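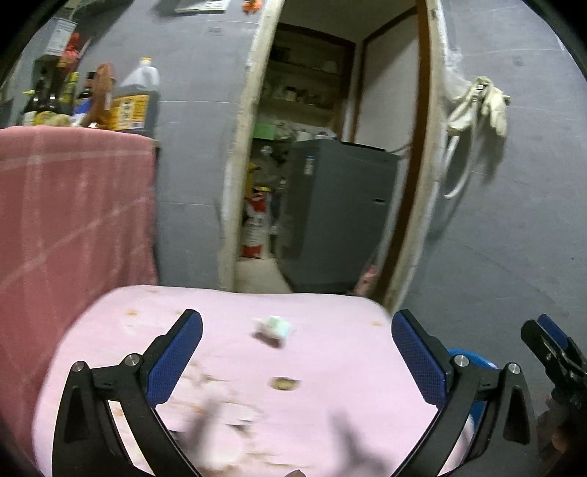

Home | Courses | Handouts | Timetable | Contact

Live Event Production, Unit 4
Handout: Running order and cues for an arena display
November 26, 2021

Read this before the site visit to Tellham. Bring a printed copy, because there is no signal under the main stand.

1. The running order

The running order is the one document everybody on the show works from. It lists each act, its start time, its length, the gate it enters by and the gate it leaves by. For the Odmont Winter Display there are 12 acts and 828 performers. The largest single act is the massed drums, with 201 people on the arena floor at once.

Times are given from the start of the show. "Plus 17" means 17 minutes after the opening fanfare, whatever the clock says. If the fanfare is late, every time in the document still holds.

2. Standby and go

Every cue has two parts. "Standby" is a warning and must be answered by the person who will act on it. "Go" is the cue itself and is not answered. Do not say the word "go" on the headset for any other reason. Crews at Mondell say "release" when they want a vehicle moved, and we will do the same.

Cues are numbered by department. Lighting uses L, sound uses S, gates use G. When several departments act together, the caller lists them all in the standby and gives a single go.

3. Entrances and exits

Most delays happen at the gates. An act leaving by the north gate needs a clear lane before the next act can form up, and a mounted act needs the lane swept first. Allow two minutes for a marching band to clear and four for anything with wheels or horses.

The Ayaaba dance company enters through the audience, so it has no gate cue. Its cue is a light on the east stairs (L31). Mark this on your copy, as the printed version leaves it out.

4. When something goes wrong

The caller has three choices: hold, skip or fill. A hold keeps the next act at the gate. A skip moves on to the following act — only possible if that act is already formed up. A fill uses the announcer or the house band to cover the gap. Decide early. A short hold called in good time is rarely noticed from the seats.

For next time

Write a cue sheet for acts 5 to 8, using the blank form in the course folder. Show all standbys. Cue sheets are due in the first week of December.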